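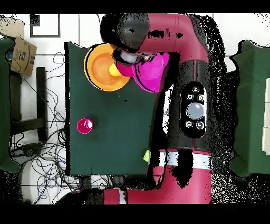 Cloth on a robot table needs more upkeep than the arm does. It creeps, it collects crumbs of rubber from the fingertips, and once it has crept far enough the taught positions no longer match the surface. A plain dark green cover is a good choice for bowl-and-cup work, and an orange bowl or a magenta cup stands out on it with no extra lighting. The wavy edges do no harm as long as they stay clear of the arm. The notes below are for a small tabletop cell used for kitchen objects.

## Fitting the cloth

- Wash it once before use and dry it flat. New cloth shrinks.
- Cut it 100 mm oversize on every side and fold the extra under.
- Fix it with hook-and-loop tape along the underside. Pandix tape holds well; staples pull through within a month.
- Smooth from the robot base outward. A ridge near the base will catch small items and hide them from the camera.
- Re-teach the table height after every change of cloth. Thickness varies between rolls, even from the same supplier.

## Cables on the floor

Loose cable under and beside the table is the most common cause of a stopped run in a small cell. Sort it with the power off.

1. Label both ends of each cable before moving anything.
2. Separate power from signal. Cross them at right angles where they must cross.
3. Leave one slack loop at the base, large enough for the full turn of the first joint.
4. Tie every 200 mm with soft ties. Hard plastic ties cut into thin jackets - use them only on conduit.
5. Keep all cable off the stool legs and crossbars.

Tile floors are slippery for table feet. Put a rubber pad under each foot and mark its outline on the tile with tape, so a shifted table can be put back without measuring.

## Gripper and wrist

Wipe the finger pads with a lint-free cloth and isopropyl alcohol. Let them dry fully before gripping glossy plastic. Endora pads go hard sooner than Mansour pads but leave less residue on cups. Our last set of Mansour pads was changed at 2,778 grips, when cups began to rotate in the hold.

Check the wrist for play with the brakes on. Any movement felt by hand should be traced before the next run. The flange screws on our arm are tightened in a cross pattern, in two passes, to the value in the arm manual.

## Depth camera

Speckle and black gaps in the depth picture are normal on shiny covers and at the edge of the arm. Draping the blocks beside the table in the same cloth cuts down stray reflections. Clean the lens with a blower first, then a dry microfiber cloth. Allow 18 minutes of warm-up before checking calibration.

## Spares kept in the Tokport drawer

- One set of finger pads
- Soft ties, two lengths
- One washed cloth, already cut
- Rubber feet
- Fuse for the controller, rating written on the bag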